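学生社交ダンス連盟「Erora」新体制が始動 代表にセリム・コザンさん、秋のStilthorpe大会へ

2024年6月25日

学生ダンスサークル「Erora(エローラ)」の新しい役員体制が決まりました。新代表に就任したのは、材料工学を学ぶ三年生のセリム・コザン(Selim Kozan)さん。ワルツとクイックステップを得意とするスタンダード種目の選手で、入部からわずか二年あまりでの大役です。体育館の隅で行われた総会では、名前が読み上げられた瞬間に部員から大きな拍手が起こり、そのまま誰かがスピーカーの音量を上げて、予定になかった一曲が始まってしまいました。こういうところがいかにもEroraらしいのです!

コザンさんがダンスに出会ったのは大学に入ってから。それまでは中学、高校と卓球一筋で、ペアで踊るどころか人前で音楽に合わせて体を動かした経験もほとんどなかったといいます。新入生歓迎会で配られていたビラの裏に時間割をメモし、その教室と間違えて練習場に入ったのが最初でした。「靴を脱いで待っていたら、先輩にそのままルンバの基本を教わっていました。帰るタイミングがなかったんです」とコザンさんは笑います。

最初の一年は、リズムに足が追いつかず苦労の連続でした。初めて出た初心者戦では一次予選で敗退。それでも翌シーズンには準決勝まで進み、今年1月の冬季交流戦ではクイックステップでついに決勝の六組に残りました。会場で見ていた部員によれば、最後の直線のランで客席から思わず声が上がったほどの伸びだったそうです。順位は五位でしたが、本人は「フロアがあんなに広く感じたのは初めて。もう一度あそこに立ちたい」と、すでに次を見ています。

新体制で力を入れるのは、まず初心者クラスの充実です。これまで週に一度だった基礎練習を二度に増やし、スタンダードとラテンを交互に扱います。Eroraではリーダー役、パートナー役を性別で固定せず、最初の一か月は全員が両方の足型を覚えます。相手の側の動きを知っていると上達が早い、というのが歴代のコーチの教えで、上級生になってからも役を入れ替えて遊ぶように練習する姿がよく見られます。これが見ていて本当に楽しい!

続いて衣装と靴の貸し出し。競技用のドレスや燕尾服は学生にはなかなか手の届かない値段ですが、卒業生から譲られたものが少しずつ集まり、貸し出せる品は靴や小物も含めて147点になりました。新たに衣装係が置かれ、サイズと状態を一覧にまとめる作業が夏休み前まで続きます。初めての大会に出る部員は優先して借りられます。靴だけは足に合うものが見つからないことも多いので、早めに試着に来てほしいとのことです。

もう一つの目玉が、姉妹サークル「Sarari(サラリ)」との合同練習です。Sarariはサルサとバチャータを中心に活動する団体で、競技会には出ませんが、音楽の聴き方や即興の巧みさでは学内でも一目置かれています。昨年、体育館の予約が重なって半面ずつ使ったのがきっかけで交流が生まれ、気がつけば互いの曲で踊るようになっていました。今年度は月に一度、正式に合同の日を設けます。競技ダンスの部員にとっては、決まったルーティンを離れて相手と会話するように踊る、またとない機会です。初回はすでに希望者が多く、練習場を広いほうの体育館に変更して行うことになりました。

会計面では、夏の合宿費の積み立てが始まります。合宿先は今年も湖のそばにある研修施設「Polat(ポラト)」。板張りのホールが朝から夜まで使える貴重な場所で、床の滑り具合が大会会場に近いと評判です。昨年は三泊でしたが、今年は一泊延ばして四泊とし、最終日の夜に模擬競技会を開きます。審査は卒業生が担当し、全組に講評を書いて渡す予定。去年この講評をもらった部員の中には、今も練習ノートに貼って持ち歩いている人がいます。

そして最大の目標は、秋に開かれるStilthorpe(スティルソープ)大会の団体戦です。各種目に一組ずつ出場し、合計点で順位を争うこの大会、前回のEroraは1176点で惜しくも四位、三位のチームとの差はほんのわずかでした。得点表は今も部室の扉の内側に貼られています。コザンさんは「個人の成績ももちろん大切ですが、全員で応援して全員で喜べるのが団体戦。声援の大きさなら今でも一番だと思います」と意気込みます。ラテン種目には経験者の新入生も加わり、選手争いはこれまでになく熱くなりそうです。

役員会の顔ぶれも大きく若返りました。副代表と渉外は二年生が務め、大学との連絡や他サークルとの調整を分担します。代表は全体の方針と役員会の進行を受け持ち、練習計画はスタンダード、ラテンそれぞれの主任に任せる形です。役員会の議事は部員なら誰でも傍聴でき、意見は部室の箱に入れるか、練習後に直接伝えても構いません。

見学と体験は学年を問わず随時受け付けています。年会費は2000円、体験は二回まで無料。動きやすい服装と、底の汚れていない室内履きがあれば参加できます。一人で来ても、その日のうちに何人もと踊ることになりますから、相手の心配はいりません。経験はまったく必要なし。新代表も最初は教室を間違えてやって来た一人です。体育館の入り口でワルツが聞こえたら、ぜひ扉を開けてみてください。

合同練習の初回の日程と合宿の申込方法は、部室前の掲示板で案内しています。

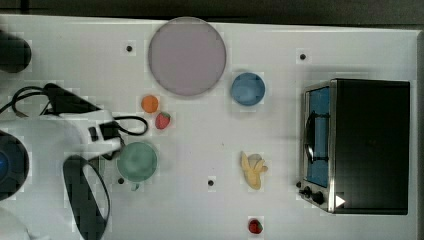 テーブルに並んだおもちゃの食器と、ままごとの果物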